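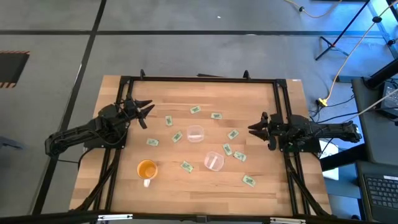 Home Guides Storage Games Repairs Search

Sorting play money back into tubs

Play money gets everywhere. After a shop game or a long board game the notes end up under plates, inside mugs and at every angle on the table, and most people sweep the lot into a bag and deal with it next time. Sorting it before it goes away takes a few minutes and means the next game can start straight off.

You need a clear table, two see-through tubs and somewhere to put anything that isn't money. The tubs don't have to match. Clear plastic is better than a tin, as you can tell what is inside without taking the lid off. An 800 ml tub will hold the notes from most family games.

1. Spread everything out

Tip the notes on to the table and push them apart with a flat hand until they are one layer deep. Small notes stick together when they are new, so run a thumb across any that look thick. Turn them all the same way up if the two sides are different.

2. Take out what doesn't belong

Mugs go to the kitchen. Sachets, dice, counters and spare cards go to one side. Don't decide yet where they live or you will be up and down all evening.

3. Sort by value

Start with the lowest value. Pick up every note of that kind, square the edges against the table and lay the pile down. Then do the next. If your set only has one design, make bundles of 12 and fold a strip of scrap paper round each one. Elastic bands leave a groove and, after a winter in a warm cupboard, a sticky mark.

4. Fill the tubs

Notes in use go in the first tub, standing on their long edge with the lowest value at the front. Spares go in the second. A boxed set of 300 is far more than anyone needs for one game, and we keep two thirds of ours as spares. The older Zamero notes are slightly longer than the Kirui ones and have to go in at a slant.

Torn notes can be mended with clear tape on the back. Creased ones should go under a heavy book overnight. Throw away anything sticky.

5. Deal with the odds and ends

Go back to the things you put to one side. Little packets are the ones that cause trouble, as they slide under the money and get put away with it. Check what each one is. Food goes back in the kitchen, and spare parts go in an envelope with the name of the game on it.

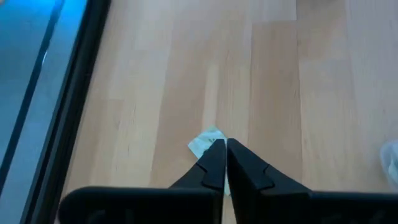 One reader from Wedthorpe wrote that she puts the packets away before she touches the notes, after a sachet of sugar split in her money tub and she had to wipe every note by hand. She also writes the contents on the lid in pencil.

6. Wipe the table

On a wooden top, use a cloth wrung out well and go along the grain. Crumbs collect in the joints between the strips, and an old dry toothbrush will get them out.

Our own set went to the school fair at Condton in January and came back in one carrier bag. It took 9 tubs to get everything sorted, money and all.

Last updated 23rd October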